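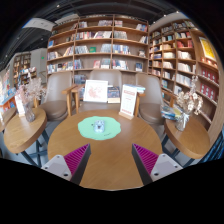 4. Setting up a training session on the Skalen part-task trainer

This section is for instructors at Drutdale who have finished the installation in section 3 and want to run a first lesson. Read it through once before you switch anything on. The maker's quick-start card says a session can be ready in 2 minutes. Allow far longer than that for your first few.

4.1 Before you start

You will need the instructor login, the headset, the trainee's record number and a lesson file. Lesson files made for the older Killeck trainer will open in Skalen, and the software will tell you they have been converted successfully. Treat that message with care. It means the file could be read. It does not mean the timings, the warning tones or the pass marks came across as they were.

4.2 Starting the session

1. Switch on the host computer and wait for the green status line. If it stays amber, go to section 7.

2. Log in as instructor. The trainee login looks the same but hides the scoring controls, and you cannot change over halfway through a lesson.

3. Choose Lesson, then Open, and pick the file. Check the version number against your printed lesson plan. The "latest version" label goes by the date the file was saved, so an old lesson that someone opened and saved again will be shown as the latest.

4. Enter the trainee's record number. Leave the skill level on Manual.

Note: The other choice, Adaptive, is meant to make the lesson harder or easier as the trainee goes along. We have seen no good evidence that it helps with cockpit checks, and it makes two trainees' scores impossible to compare. Use it for practice if you like — never for a graded run.

4.3 Fitting and aligning the headset

5. Fit the headset with the trainee seated and the harness done up. Adjust the rear band first, then the top strap.

6. Press Align. Ask the trainee to look at the centre cross and hold still until the tone sounds.

7. Ask the trainee to read out the four corner numbers. If any of them is blurred or missing, loosen the rear band and repeat step 6.

Caution: Do not accept "Alignment good" on the instructor screen as proof. The check measures where the headset is pointing and knows nothing about what the trainee can see. Step 7 must be done every time.

Caution: Stop the session at once if the trainee reports sickness, eye strain or double vision. Do not let them drive or fly until your unit's own rest period has passed. The "comfort mode" setting narrows the view and may ease things for some people, but it is no reason to carry on.

4.4 Running and scoring

8. Press Start. Keep the first run under 60 minutes, including breaks.

9. Mark each error yourself on the paper sheet as well as letting the software log it.

10. Press End and save before the trainee leaves the seat. Closing the window without saving loses the log, and there is no warning.

The summary page gives a single readiness score out of 900. Yu, the add-on that works it out, does not show how the marks are weighted, and a trainee who skips a check quickly can score higher than one who does it slowly and properly. Report the error list. If your form insists on a score, write "Skalen/Yu" next to it so that whoever reads it knows where it came from.

4.5 Common messages

Error 937: The lesson file and the headset are set to different refresh rates. Close the lesson, change the rate under Display, and open it again. Restarting the computer, as the help page suggests, has not cured it here.

"Trainee profile improved": Ignore. It appears after every saved session, whatever the result.

"Tracking reduced": Clean the headset sensors with a dry cloth and repeat steps 6 and 7. If the message comes back, end the session and do not grade it.

Section last checked 4/15/25. For shutting down and storing the headset, see section 5.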